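Tiltville Reading Room: Progress Report to the Menzies Fund

Period covered: April through July
Prepared by Kenna Cowie

Summary

The evening adult literacy program is running on schedule. The grant has paid for tutor hours, workbooks and the refit of the back study room. Enrollment reached 70 in July. The waiting list stands at 15, mostly people asking for the later session.

Tutoring

Sessions start at 6:30 p.m. Lewis Skinner leads the beginner group and Wilma Mowat takes the intermediate group. Attendance dropped in June when the packing plant changed its shifts, and we moved one beginner session to the morning. Most of the learners we lost have come back. Two tutors left during the period. One has been replaced, and Alistair Shearer is covering the other post until the fall.

Learners in the intermediate group asked for more help with forms and letters. Wilma wrote six new lessons on leases, pay stubs and medical paperwork. These will be added to the workbook at the next printing.

Study room

The lights have been rewired and the shelving is up. The new tables are in use. The heating vent by the door still rattles, and the landlord has been told twice.

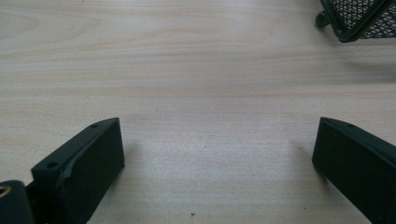

Tabletop in the study room, pale wood finish.

Books and materials

We borrowed the Grastora reading series for the spring term and have now bought our own set. Loans from the easy-reader shelf came to 2,526 for the period. Large print titles go out the fastest and we are short of them. The audio collection is little used, and we do not plan to add to it this year.

Budget

Spending is within the approved budget except for printing, which ran over after the supplier raised its rates. We ask to move $2,000 from the furniture line, where there is money left, to printing.
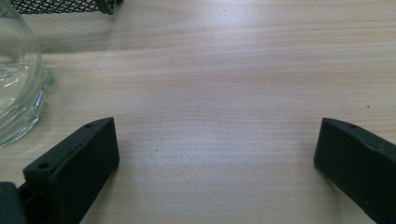
Wood grain on the tabletop.

Next period

Fill the open tutor post. Start a second late session if a tutor can be found. Reprint the workbook with the new lessons. Wilma Skinner will send the learner survey results separately.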